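夹爪选型，别先看夹持力

Sem De Haan

2023年8月12日

每次有人来问我该买哪种夹爪，第一句话几乎都是：夹持力多少牛？第二句是：最大开口多少毫米？这两个数字样本上都有，印得很大，问起来也方便。我在这行做了十几年集成，越来越觉得，拿这两个数字给桌面级的活儿选夹爪，选错的机会比选对的大。

今年我们在 Loltport 的小车间里把两款两指夹爪放在同一条手臂上比了一遍，一款是 Vullent 的，一款是 Grirent 的。控制器用的是 Van Beek 的，固件没有换过。任务很普通：从木桌上抓小方块、小盒子和笔筒，挪到指定位置，放下，松开。前后一共做了932次抓取，换了34种物品摆法。我不打算在这里列完整的表，只说几点看法。

第一，夹持力在大部分时候是多余的。桌面上的东西多数很轻，两款夹爪开到最低档都夹得住。麻烦出在另一头，力收不下来。金属网做的笔筒，壁很薄，中间是空的，力大一点筒口就变形。Vullent 那款的最大力比 Grirent 高出一截，样本上很好看，但它的低力段调节很粗，从一档到下一档跳得厉害。Grirent 的最大力小，低力段却分得细，笔筒交给它我放心得多。

第二，手指的外形比电机重要。很多人花钱买了好的驱动，手指还用出厂配的那一对平板。平板夹方块没有问题，夹圆筒就只剩两条线在接触，稍微偏一点，筒就在指间转。筒里如果再插一支笔，重心偏到一边，转得更明显。我们后来给两款夹爪都换上带浅弧的手指，又贴了薄胶垫，掉落次数降下来的幅度比两款夹爪之间的差距还大。一对手指的加工费和一台夹爪的价钱没法比，可是报预算的时候，手指往往连单独一行都没有。

第三，要看夹爪本体占多大地方。样本上的开口尺寸说的是两指之间，没有人把指根、电机壳和线缆往外鼓出来的那一圈写进去。在空桌子上抓一个孤零零的工件，这不算事。旁边隔几厘米还有一个小方块，事情就不一样了：手从侧面平着伸进去，下面那根手指贴着桌面走，壳子也跟着压低，先碰到的可能是桌子，也可能是邻居。Vullent 那款的壳子比较宽，我们有10次碰撞都是壳子蹭出来的，手指本身的路径规划没有错。把壳子的外形也加进碰撞模型之后，能走的路径少了一大半，有几种摆法干脆没有解，只能改成从上往下抓。

相机的位置也牵涉进来。我们试过装在腕上和装在高处两种。腕上的相机离得近，看小方块的边很清楚，可夹爪一合，目标就被手指挡掉大半，最后那一段等于闭着眼。高处的相机分辨率吃亏，黑色的网筒遇上黑色的夹爪，两样东西在画面里粘成一团，分割算法时常把筒沿当成手指的一部分。有同事提议把手指喷成浅色，我赞成，这是成本最低的办法，比换相机划算。另外，网孔透光，深度图上那一块全是洞，用深度去估筒的直径，结果忽大忽小。我们最后是直接给定直径，只让视觉去找圆心。

有人会说，这些都是细节，产品选型总得先有几个硬指标。我同意要有指标，只是希望指标换一换。如果让我来写样本，我会把最小可控力放在最大力前面，把外形包络的三视图放在开口尺寸旁边，再写清楚重复开合多少次以后零位会漂多少。最后这一条尤其少见。Grirent 那款连续跑了15个小时，零位漂得让我们不得不重新标定，说明书里对此一个字也没有。Vullent 在这一项上稳得多，这也是我没有简单说谁好谁坏的原因。

还有一点是对采购说的。厂家来演示，通常自带工件，一般是一块规规矩矩的铝块，摆在正中间，四周什么都没有。请把自己的东西带去，带薄的、空心的、重心偏的，摆得近一点，再让他们抓。要求对方当场把力调到最低，看看松手的那一下物体会不会被带歪。放下比抓起更容易露出毛病，胶垫粘一下，或者两根手指张开不同步，位置就跑了。半个下午就够，比读三份样本有用。

我们自己的结论是两款都留着。轻的、薄的用 Grirent，每天早上开工前标一次零；要连续跑又不怕夹的用 Vullent，摆放间距放宽。换一次夹爪要拆四颗螺丝，谈不上方便。11月我们准备再试一款带快换接口的，还是用这张桌子和这些东西。

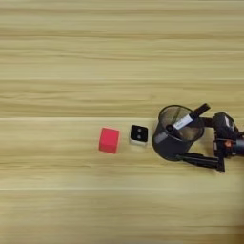
两指夹爪夹持黑色网状笔筒，筒内斜放一支记号笔，左侧为红色方块和黑面白边的小方件。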